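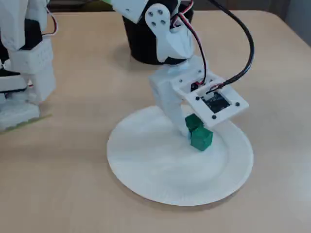

Green cubes and paper plate, counting table.

MINUTES OF THE JUNE MEETING
Play Materials Working Group, Kaufmann Early Learning Center

The meeting was called to order at 4:15 p.m. in the library. Verena Fankhauser presided. A quorum was present. The minutes of the previous meeting were approved with one correction: under Item 2, "sand trays" should read "sorting trays."

1. Counting table

The chair reported on the table activity in which children move cubes onto a plate and say the number aloud. Teachers in the two younger rooms wish to continue it next term. The older room asked for a harder version using two plates and a written number card.

Members discussed whether green cubes should continue to be used alone at the start. The view of the teaching staff was that a single color keeps attention on the number, and that mixed colors lead the children into sorting. It was agreed that the first four weeks of the term will use green only, with other colors brought in after that at the teacher's discretion.

2. Plates

Paper plates are at present bought in one yearly order of 2,000. The stock on the shelf at the time of the meeting was 158. The purchasing clerk noted that a portion of each order goes to snack time and to painting, so that the figure does not reflect use at the counting table.

A member proposed replacing the paper plates at the table with washable ones from Skorna. Points raised in discussion:
The white paper plates are light and easy for small hands to carry.
Washable plates would need to be cleaned between groups, and the sink in the younger rooms is shared.
A rim would help stop cubes from sliding off during carrying.

Moved and seconded that one set of washable plates be bought for trial in the older room, and that paper plates remain in use elsewhere. Carried, with one abstention.

3. Cubes

The inventory of loose cubes was completed before the meeting. The total across all rooms is 1,370, all colors included. Damaged pieces had been removed before the count. The group accepted the inventory as the opening figure for next term.

Quotations for additional green cubes were received from Ernavard and Kirnik. The Kirnik cubes are slightly larger and would not fit the existing storage tubs. The Ernavard quotation was preferred, subject to confirmation that the size matches the present stock. Ms. Fankhauser will request a sample and report back. No order is to be placed before the sample has been checked.

4. Storage and labeling

Tubs are being returned to the wrong shelves at the end of the day. It was agreed that each tub will carry the room name on the lid and on one side. Plates are to be stored flat in the closed cabinet and no longer on top of it. The assistant in each room will see that the counting table is cleared before the afternoon group arrives.

The request for a second counting table was deferred until the furniture budget is known.

5. Other business

A parent asked in writing whether the counting activity could be sent home. The group had no objection in principle. Staff will draft a one-page instruction sheet suitable for any small household objects, and the draft will be circulated before it is printed.

The missing lid from the large sorting tray has been found and returned.

Action items
V. Fankhauser: cube sample from Ernavard.
Purchasing clerk: trial set of washable plates, older room.
Room assistants: tub labels, both sides as agreed under Item 4.
Teaching staff: draft instruction sheet for families.

Correction to the action list, made before adjournment: tub labels are to go on the lid and one side only.

The meeting adjourned at 5:20 p.m.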